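Black and white is not a shortcut to seriousness

22/02/2022

I went to the new photography show at the Josside gallery with low expectations, and I came out with most of them intact. It's called Lukumay, after the lake, and it hangs 541 black and white prints across two floors. That number is on the poster, in bigger type than the title, which should have warned me.

I like black and white. I shot nothing else for eight years, mostly on a secondhand camera with a sticky shutter, and I printed in a closet that smelled like vinegar. So I don't come at this as somebody who wants everything bright and cheerful. But I've started to wonder how many of these pictures would survive if you gave them their color back. A parking lot in gray looks lonely. The same parking lot with a red hatchback and a yellow curb looks like a parking lot.

The wall text says that taking away color "reveals the essence of the object." Does it? I stood in front of a print of a bucket for quite a while and the essence stayed put. What I could see was a bucket with the contrast pushed up and the corners burned in. I know how that's done because I've done it, usually when I had a dull negative and a deadline.

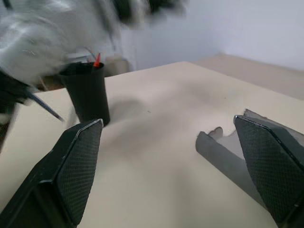
Gray curved plastic piece on a beige tabletop.

The upstairs rooms are better. There are five small prints of the shoreline in November, hung low and a little too close together, and those I'd happily go back for. The grays run very near each other and the water hardly separates from the sky. Color wouldn't have helped them or hurt them much. I suspect the days were simply that gray, and somebody noticed and left it alone.

Then you turn the corner and it's back to weathered hands and peeling doors. I'm tired of peeling doors.

The book is published by Dastus and costs more than I'll admit to having considered. I flipped through the shop copy. The blacks are blocked up on every other page and the paper has a sheen I didn't care for, though the lighting in there is terrible and I may be unfair. There's a long essay at the back about silence. I read two pages of it standing up.

Wustico sponsored the thing and their logo is on the ticket, the map and the bag. In color, I noticed.

If you go, start upstairs. The shoreline prints are in the second room on the left, past the bench.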